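A soft grip is not always a safe grip 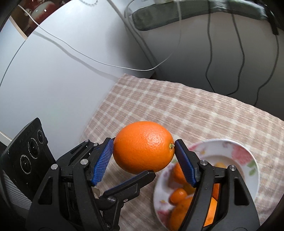 I have worked with grippers for nine years and I am still surprised how little we speak about the small parts when something fails. In April, at Eratach, a fruit line stopped on a Friday evening. A gripper had closed too hard and a plate broke near the hand of an operator, Isabelle Morin. She had a cut on the thumb. The report said "software error" and was closed in two days. I think this report was wrong, or at least too short. When three fingers close on an orange, as they do on this hand-held tool, the blue pads with their fine ridges are the part that touches the fruit, and the pins in the black linkages carry the movement. If one pin begins to stick, the finger arrives late and the others push more.

My colleague Gaétan Bouchard took the Eratach gripper apart the week after. One pad had come loose at its lower end, and one joint moved badly. The pads should be changed after 500 hours. These had done 200 hours more than that. The software asked for 40 newtons and it believed it had 40 newtons, so I do not see how we can call it guilty.

Some people answer that a force sensor in each finger would solve the matter. Landry sells such a finger and it is a good product. But a sensor also grows old, and somebody must check it. I would prefer that the person who loads the fruit has the right to stop the line and look at the joints – without asking a manager first. At Veltden they already work like this, and the inspection takes a few minutes at the start of the shift.

Mrs Morin told her supervisor twice that the gripper "sounded dry". Her words are not in the report. I have asked for them to be added, and I am waiting for the answer.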